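Cable dropouts at the perforated table – ticket 676

February
By Telluvik Bench Support
Print | E-mail

Status: Closed, with one follow-up item
Location: Back lab, Trummer perforated table, 800 mm deep, working height 900 mm

Problem as reported

The monitor at the table goes blank for a second or two and comes back. The Genden power strip clamped under the table stays lit the whole time. The user had already swapped the monitor and seen the same thing. It happens several times in a morning and then not at all after lunch. Request was for a new power strip.

First checks

Checked the wall outlet with a tester. Good. Plugged the monitor directly into the wall with a borrowed cord and left it for 2 hours with no dropout. Moved it back to the strip using the original cord and had a dropout in the first ten minutes, when someone leaned on the table to reach the far side.

Pushed on the table top by hand in several places. The front corners do nothing. Pressing near the rear edge made the monitor blink twice. The strip's own light did not flicker, so the strip was left in place and the order for a new one was put on hold.

Cable routing

Followed the monitor cord from the strip up to the table. It had been fed through the gap at the rear edge together with the other cords and was carrying the weight of the whole lot. There was no strain relief. The Endent clips that came with the table had been put in, but they were the small size and most had popped back out of the holes.

The black cables at the table are in mixed condition. There is a run that is properly bundled, with ties and sheathing, and nothing on it needed to be touched. Others hang in loose loops that cross over each other, and you can't tell by looking which one goes where. The table top has a regular grid of small round holes, so there are plenty of places to anchor them. 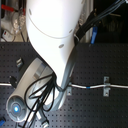 What was changed

1. Shut everything down and switched off the strip before moving any cords.

2. Pulled the monitor cord out of the gap. The jacket was pinched flat in one spot where it had been caught between the table top and the rear rail. Bending it there by hand with a meter on the ends opened and closed the circuit. Cord cut up and thrown away.

3. Fitted a new cord, one size longer, with enough slack that it does not pull when the table is bumped.

4. Replaced the small Endent clips along the rear edge with the medium ones. These hold in the Trummer holes. The small ones are made for a thinner sheet and should not be reordered for this table.

5. Left slack in any cable that has to move. A tie pulled tight on one of those will just move the wear to a new place.

6. Labeled both ends of each power cord at the strip. Signal cables were not labeled on this visit.

Result

Leaned on the rear edge and shook the table for several minutes. No dropout. The user ran a full morning on it and reported none.

The Genden strip is fine and stays in service. Order for the replacement canceled.

Follow-up

Signal cables still need labels – opened as a separate ticket. Please don't feed anything else through the rear gap until the rubber edging arrives. If the monitor blinks again, note the time and whether anyone was touching the table, and reply to this ticket so it can be reopened.

Last updated: February, 3:40 p.m.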